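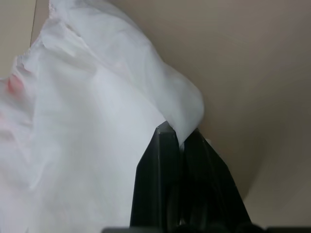
Payments startup Hurer has signed a deal with Stilel, the point-of-sale software maker, to bring its pay-by-link checkout to every shop running Stilel's register app. The rollout covers 3657 stores and starts in June, with the first 316 getting access as part of an early test.

It's a big step up for Hurer, which has been quietly building one of the neatest little payment tools we've tried. A shopper gets a text message with a link, taps it, picks a card or bank account, and that's it – no app to download and no account to set up. For small shops that take orders by phone or through social media, it should put an end to reading card numbers out loud, and we couldn't be happier to see that go!

Until now, merchants had to run Hurer in a separate browser window and match up the payments by hand at the end of the day. Under the new deal, a "Send link" button will sit right next to cash and card on the Stilel checkout screen, and paid orders will show up in the same daily report as everything else. Refunds will work from the register too, although partial refunds won't be ready at launch.

Neither company is sharing the financial terms. What we do know is that the agreement runs for three years and that Stilel will take a cut of each transaction. Shops won't pay a monthly fee, and the per-payment rate will be the same one Hurer already charges its direct customers.

Hurer was spun out of the design and software studio Baldursdóttir and closed a seed round led by Vornby, an early backer of several retail tech companies. The startup says it now has over two million completed payments behind it, most of them from florists, bakeries and repair shops.

Stilel's tablet version gets the new button first, and the phone version follows later in the year. Store owners who want to join the early test can sign up from the settings menu in the register app – spots go to shops that already take phone orders.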